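**Clulerex Karngate, ropa de cama lisa**
Ficha de producto. Revisión: 30 de enero

El conjunto Karngate se compone de sábana bajera y funda nórdica en tonos malva. El tejido es liso, sin estampado ni ribete. Cada pieza se vende por separado.

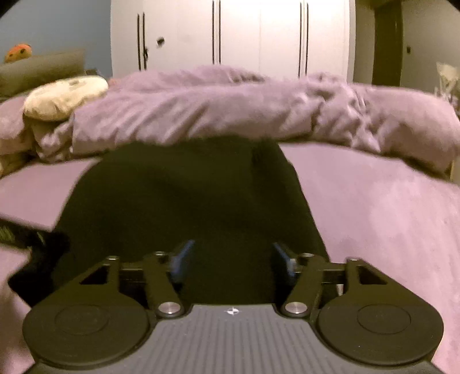 La bajera lleva goma perimetral y admite colchones de 105 y 200 cm de ancho. La funda nórdica cierra con botones ocultos en el lado de los pies. El relleno se pide aparte, con la referencia Dehghan 6.

| Característica | Valor |
|---|---|
| Composición | algodón 100 % |
| Lavado | 40 °C, del revés |
| Secadora | programa suave |
| Plancha | temperatura media |

Las prendas negras u oscuras pueden ceder tinte al tejido claro. Conviene lavarlas aparte y no dejarlas húmedas sobre la cama.

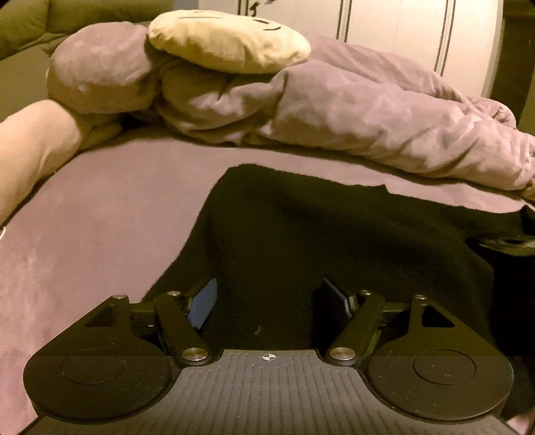
*Sábana malva rosado con tela negra extendida; detrás, edredón malva y cojín amarillo pálido (no incluido).*

El tono puede variar ligeramente entre lotes. Si se amplía un juego ya comprado, indíquese el número de lote de la etiqueta cosida. La serie actual consta de 1000 unidades y se sirve desde el almacén de Stasuddale.
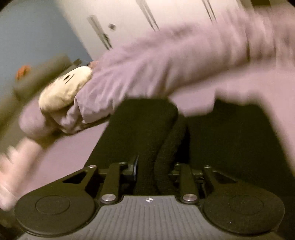
*Tejido en tono rosa lavanda apagado.*

Consultas técnicas: Rosário Macedo. Devoluciones y recambio de botones: Arash Bagheri. No se admiten devoluciones de piezas lavadas.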